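Nukurwood Extends Textile Drop-Off Program to Household Cloths

April 6, 2023

The Town of Nukurwood will expand its textile recycling program next month to include towels, cleaning cloths and other household fabrics, the Department of Public Works announced. Residents may bring these items to the Langlois Street depot beginning in May.

The program, which opened last year, has until now accepted only clothing and bed linens. Collection bins at the depot and at the Lernovthorpe branch library took in 199 bags during the winter quarter.

"Residents have asked us for this change repeatedly," said Yannick Pons, the town's solid waste coordinator. "Small cloths are thrown out in large numbers, and many of them can be sorted for reuse or shredded for padding."

Items must be clean, dry and placed in tied bags weighing no more than 30 pounds. Fabrics stained with oil, paint or solvents will not be accepted and should go to the hazardous waste counter — open on the first Saturday of each month.
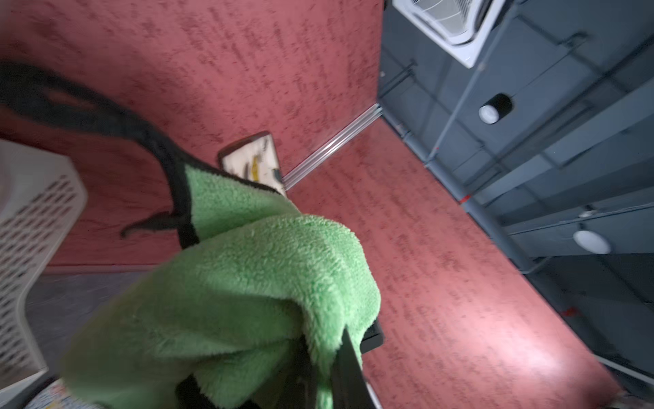

A green microfiber towel with black edging. Microfiber cloths are among the items to be accepted from May.

The depot will add 19 bins for the new materials. There is no charge to residents, and proof of address is not required.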